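4.2 Rules for the Operators

Our first protocol ran to 13 pages, and we have good evidence that it was read by its authors.
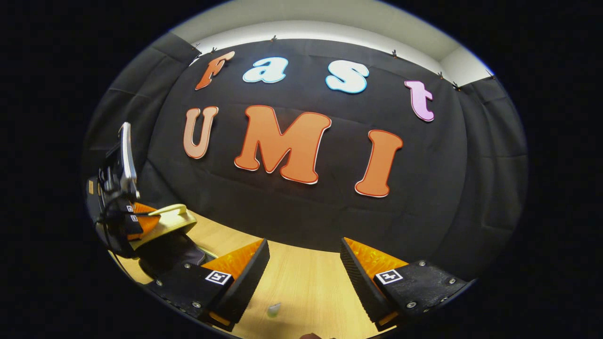 Figure 3. Hand-held gripper at the recording table, fingers open, with a second gripper device at left.

The version used at the Flititz site fits on one card. Fingers are opened fully before each recording starts. Both fiducial markers stay uncovered, including by sleeves. An operator who drops the object keeps recording and says nothing, a rule that proved harder to enforce than any other. Episodes are labeled by someone other than the person who performed them, after Brabec and Urban each rated their own work as nearly flawless.

Of the 2,898 episodes submitted, we rejected 418 under these rules. Of those, 398 broke the marker rule alone. We considered relaxing it, and then looked at the trajectories. Rejected episodes are kept in a separate archive with the reason written out in words, as the numeric codes we used until March had acquired two conflicting meanings. Section 4.3 covers calibration, where the card has so far been less of a success.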